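Tea with the woman who runs Lirnley's supper dances

I'd been meaning to talk to the organiser of the Lirnley supper dances for ages, and in December she finally gave me an hour and a very large slice of ginger cake.
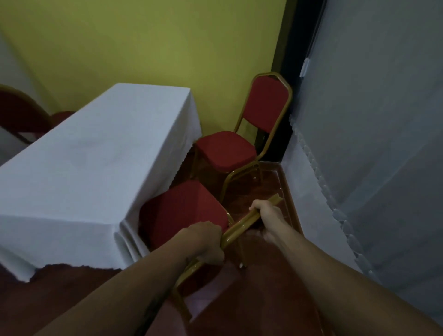 She didn't want her name in ("everyone here knows who I am anyway") and she talks fast, so forgive me if I've missed bits. The dances started 13 years ago in the back room of the Ambrose, with a record player and a pot of soup. "We had three couples and my brother-in-law," she told me. "He only came for the soup."

Last winter they sold 179 tickets! I asked what had changed and she blamed the band. Virkska play mostly waltzes and polkas, with the odd bit of rock and roll after the pudding, and people drive over from the coast for them. "The accordion player is very good-looking, put that in."

I wondered if she danced herself. "Not till the plates are cleared. Then I have two waltzes and my knees tell me to stop."

We got a bit sidetracked on food (she's firmly against buffets - "all that queueing, and your feet go cold") and then on beginners, who she'd love more of. You don't need a partner or proper shoes. There's a lesson at half past six, before the meal, and she teaches it herself.

Tickets are from Skutunier, the wool shop by the bridge. Bring cash, their card machine is hopeless.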